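Flindham's old bus depot is getting a swap shop, and I'm a bit too excited about it
16 Aug 2019

If you've driven down the hill into Flindham lately you'll have seen that the shutters on the old bus depot are finally up. I stuck my head in this week, as I've been meaning to do all summer, and the news is good: the town is getting a swap shop, and it opens before the end of August.

For anyone who missed the first go at this, the swap shop started over in Pulstead as a couple of tables outside the library. You bring something you don't want, you take something you do, and no money changes hands. I got a perfectly good bread pan there and gave up a fondue set that I'd moved through three apartments without ever opening (sorry, Mom). It got popular fast, the library ran out of sidewalk, and the whole thing went quiet over the winter. I figured that was the end of it!

Then the Cidanside housing association, which owns the depot, offered the front half of the building on a two-year lease. The rent is $200 a month, and a $2,000 grant from the county pays for lights, paint and a proper ramp at the side door. The back half stays locked for now while they work out what to do with the inspection pits.

The part people keep asking me about is what they'll take. Kitchen stuff, yes. Kids' clothes, toys, garden tools and books, yes. Mattresses, car seats and big TVs, no, and please don't leave them by the door overnight, because the shop has to pay to have them hauled away. Small furniture is fine if one person can carry it. Lamps and toasters go to a repair table first to get checked over, and you can sit and watch that if you like, or bring your own broken thing and get some help with it.

Rangel, the coffee cart that used to park by the station, is moving inside and will have a spot near the front windows. I asked if the cinnamon buns were coming too and they are, so that's my August sorted.
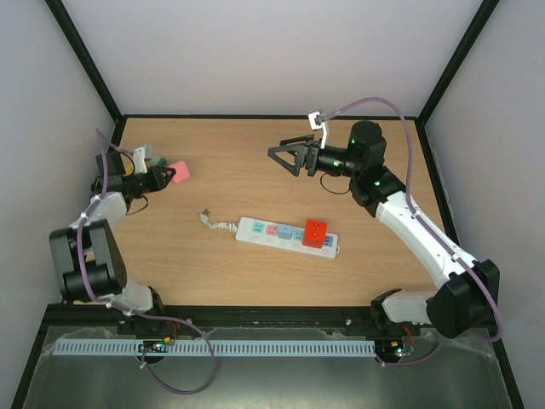
Furniture was the one thing I went in with doubts about, I'll admit. The Pulstead tables were a wobbly mess and half the donated plates ended up chipped. The plan this time is for eight big sorting tables, and the shop is asking around for spare tops before it buys any lumber. I'm hoping for plain light wood with a warm tan grain running the long way, and a thin dark strip along the far edge would be a nice touch too. Stuff shows up well on a top like that, even an ugly mug. If you've got something similar in the garage, a door on trestles counts, and the depot will take it any morning this month.

As for getting there, the number four bus still stops right outside (it would be pretty funny if it didn't), and there's free parking behind the hardware store after noon. Over 500 people have signed up for the mailing list already, so I'd expect a line on opening day. Bring a bag, and maybe leave the fondue set at home. There's one on the shelf already and I'm fairly sure I know whose it is.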